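Print | E-mail this article

"It's the bins that sell it": the Grivudar tidying service

Caught Saoirse Ó Dálaigh at half past four, between calls, coat still on. She looks after customers for Grivudar, the tidying service for two-armed humanoids that started in a unit in Asthorpe and has been getting a fair bit of talk lately. You have the robot already, or you lease one. Grivudar teaches it to tidy your rooms. That's the offer.

So who's it for? Not homes, she says straight off. "People want me to say homes. Serviced flats, small clinics, staff rooms, places like that. Somewhere with the same furniture every day and a bin that needs seeing to."

Price first, as everyone asks. £700 a month per robot, with a minimum term of two months. Training on your own rooms is included. The robot isn't. She didn't blink at that and I suppose she's had practice.

I asked why they lead with bins. Everything on their pages seems to be bins.

"A bin's horrible," she said. "Clear plastic especially. You and I see a wrapper. The camera sees whatever's behind the wrapper, plus a lot of shine. And then it's soft, so the moment you touch it it's a different shape. If a customer sees that job being done they stop asking me about cups."
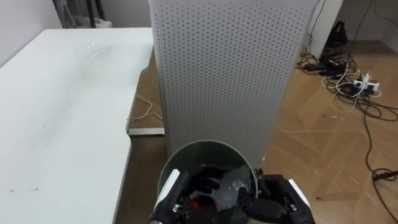 Both hands at the bin: clear plastic on top, something small and red in there too.

Two hands for one bin seems like a lot. She disagrees. One holds things steady or moves the rubbish aside, the other goes in for what you're after. Most people do it that way without thinking, she says, and when they tried teaching it one-handed the bin went for a walk across the floor. "We chased it on video for a whole afternoon. I've still got the clips."

The core of the thing is a bit of software called Stasis. Daft name, I said. She agrees but it stuck. Stasis is the part that decides when to stop. If the grip on an object isn't what the robot expected, or a person comes close, the arms hold where they are and wait, and someone gets a message. It doesn't drop what it has got and it dosen't carry on hoping.

How often does it stop, though? That was my main question going in. A helper that keeps freezing is a coat stand.

"Too often in the first week. I tell everyone that before they sign. It stops for a bag it hasn't met, it stops for a shadow. Then you answer the messages, yes that's rubbish, no that's Karen's lunch, and it settles." The last customer to start had 17 stops on the first morning. She gave me that number without my pushing, which I liked.

And walking? Plenty of rival services bolt the arms to a trolley and call it done. Grivudar wants legs. Why make life hard?

"Because the bin's never where the trolley fits. It's between the desk and the something. Always."

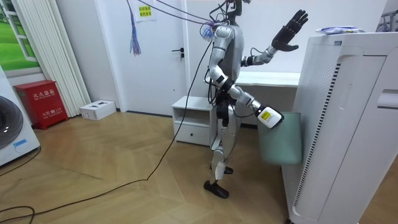 She did allow that legs bring their own bother. Cables, mainly. Floors with flex all over them are a pain for any walking machine and the first thing on the site visit list is what's lying about at ankle height. They'll ask you to move it. Some customers do, some customers nod. The site visit itself takes about 55 minutes and costs nothing, even if you say no after.

Support was the part I wanted pinned down. Hands break. Fingers mostly, she says, from being knocked on furniture. Grivudar doesn't repair them itself, that goes through Duggan, a workshop they've used from the start, and you pay Duggan directly. I said that sounds like two bills. "It is two bills. We tried one bill and nobody could work out who to shout at."

Can you check the hand yourself? Yes, and they want you to. There's a start of day routine where the robot lifts each hand up in front of its own head camera and spreads the fingers. You look at the picture on your phone, tap OK or tap call me. Dull but quick.
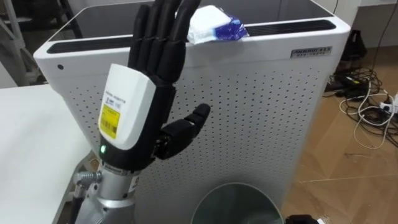

Reading time: 5 min

I'd like that check to be automatic and told her so. She says it's coming, wouldn't say when. November got mentioned and then un-mentioned.

We moved on to what it's bad at. Credit to her, the list came fast. Wet things. Anything thinner than card on a flat table. Thin plastic on a shiny white top is about the worst, the reflections and the plastic look the same. Cutlery, no. Anything it would be a disaster to throw away, no, "and please don't test that with your keys."

What it likes is a thing with a rim. Tubs, lids, tins, round stuff. Something for the fingers to close on. New customers tend to start there and she'd rather they did.
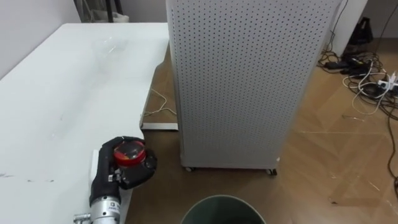

Round and red with a clear top, held in the gripper next to the table.

Last bit. Does it decide for itself what's rubbish? Only from what you've told it, she says. New objects go on the table and stay there untill someone answers. You can change that setting. She wouldn't.

Is it worth £700? For one small room, no, get a person in. For a corridor of near-identical rooms I can see the sums starting to work, if the first week doesn't put you off. I'd want the hand check sorted and I'd want to see Duggan's price list before signing anything. She's promised to send it. Then her phone went and that was that.

Print | E-mail this article

Comments (4)

tollgate_ray
Two bills is a no from me. Had that with our lift and it was a year of letters.

Pim
We've got it on trial at work. First week is exactly as she says, phone buzzing all morning. Better now. It does still hate crisp packets.

M. Oakes
Any idea how loud it is? Our rooms are for people who sleep in the day.

Pim
@M. Oakes footsteps are the loud part, arms are fine. I wouldn't run it next to someone asleep.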